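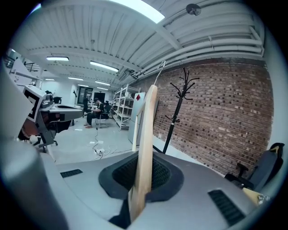 About us | Standards and practice

Butcombe Handling Practice is a small company that writes working rules for people who use grippers, robot arms and hand-held data tools in shared workspaces. We started as a two-person consultancy above a print shop and now have 13 staff. Most of our clients are workshops, universities and small manufacturers who have bought or built equipment and need a sensible way of running it.

We don't build robots and we don't sell them. Our work is the part that sits between the manufacturer's manual and the people on the floor: who may pick up a tool, what gets checked first, how a trial is recorded, and what happens when something is out of place.

What we do

The core of the business is the Holloway Code, a set of working rules now in its fourth edition. It has 204 clauses. Each one says what must be done, who is responsible, and what record is kept. Clients adopt the whole code or only the sections that apply to them. A site with hand-held grippers and no powered arms will usually need fewer than half the clauses.

The code doesn't replace the law or the published safety standards, and we say so on page one. If a clause conflicts with your local regulations, the regulations win, and we'd like to hear about it so we can fix the clause.

We also carry out site reviews. A reviewer spends a day or two watching ordinary work, reads the logs, talks to the operators and writes a report. Reports are kept to 30 pages. We brought in the limit after a client admitted they had never got past the summary.

Hand-held grippers

A good part of our recent work has been with hand-held tools, the kind an operator carries to show a task that a robot will later learn. They look harmless next to a full-sized arm, and many sites have no written rules for them at all. Our section on these tools covers the following:

Inspect the fingers and cushioned surfaces before the first trial of the day. Replace worn padding as a set.

Keep ventilation grilles clear. Don't tape over them, and don't rest the tool on them.

Seat a held object fully before moving off. If it has a hook, wire or projecting edge, agree beforehand which way that edge will face.

Route cables along walls or under covers where people walk. Where a cable has to cross open floor for a short job, mark it and take it up when the job is done. Power strips stay out of walking lines.

Lock the castors on wheeled stands before work begins.

Check that printed markers are flat, clean and firmly fixed. A marker that has been moved, even slightly, is logged as moved.

Tell everybody in the room when recording starts. People seated or working nearby have the same right to know as the operator does.

Stop if a person steps inside the working area. The trial is noted as interrupted and is not edited to look complete.

The last item draws the most argument. Some teams would like to trim an interrupted trial and keep the usable part. The code allows a trimmed copy, provided the original is kept and the two are linked in the log.

How the rules are written

A clause begins with a report from a site. We log near misses, complaints, awkward workarounds and plain questions, and the log now holds 1445 entries. When several entries point at the same gap, one of us drafts a clause and sends it to at least two sites to be tried in normal work. Operators mark up the draft by hand. If they can't follow it without help, it's rewritten.

We revise the code every October. Withdrawn clauses stay in an appendix with the reason for withdrawal, so older records can still be read against the rules that applied when they were made.

Our people

Yolanda Tran founded the company and edits the code. She trained as a mechanical fitter and later worked in plant inspection. She has the final say on wording and reads every site comment before a new edition goes out.

Tamsin Zamora runs site reviews and operator training. Her background is in occupational health, and she wrote the sections on lifting, repeated grip and rest breaks. Under those sections, an operator using a hand-held tool takes a break each hour and changes hands or tasks where the work permits.

The rest of the team is made up of reviewers, a technical illustrator, two trainers and a small office staff. Reviewers are never assigned to a site where they used to work.

Training

Our basic course takes one day and is taught at the client's site, using the client's own equipment. It covers daily checks, floor layout, recording notices and the trial log. A second course is offered for supervisors. We run an open session one Saturday each quarter for people whose workplaces are too small to book their own.

Independence

We take no commission from equipment makers. Selley, our former parent company, sold its share some years ago and has no role in the code or in reviews. Our Danish-language edition is prepared under licence by Skodivholm, who may add local notes but may not remove clauses.

Clients can ask to see the log entries behind any clause. Names and site details are taken out before we send them. Requests go to the office and are normally answered within a fortnight.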